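2021-05-05

**Progress report to the Fultier fund: furnished rooms and household starter sets, Vallejo**

With this report I inform you how the Kidside project used your grant since December. We prepare simple rooms for families who need a place for some months, and we give each family a set of clothes and linens. The grant has paid for 82 sets until now, and 11 more are ordered.

The sleeping room has a gray striped carpet, a bed with a dark navy bedskirt and a small wooden nightstand with drawers. The low wooden side table is for sorting the clothes, with a white plastic basket on it.

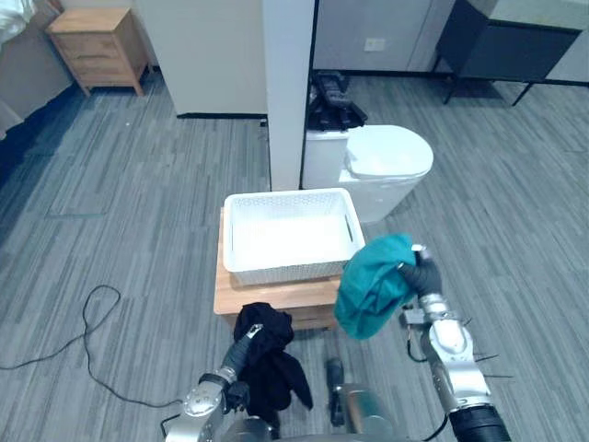

*Ivley*

The basket was a small expense but I want to explain it. Before, we kept the clean clothes in paper bags, and the bags tore. A plastic basket with holes in the sides lets the air in, and it has handles, so a parent can carry it with one arm. We bought 4 of them first and the families asked for more.

The sorting goes slower than I wrote in the plan. Each piece must be checked for stains and missing buttons, then put with its size — children's clothes take the longest time, as the labels are often cut out. I have now put the sizes on a paper list by the door, and the work goes better.
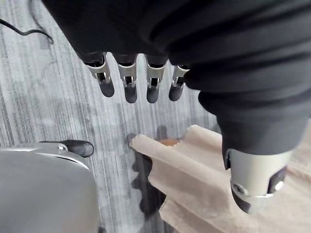
Dark fabrics are still a difficulty for us, because small holes and lint are hard to find in the evening. I would like to buy one strong lamp for the sorting. From the small purchases line $444 remains, and I ask for your permission to use a part of it for the lamp and for more baskets.

The next sets should be ready when the ordered towels arrive. I will send you the receipts separately.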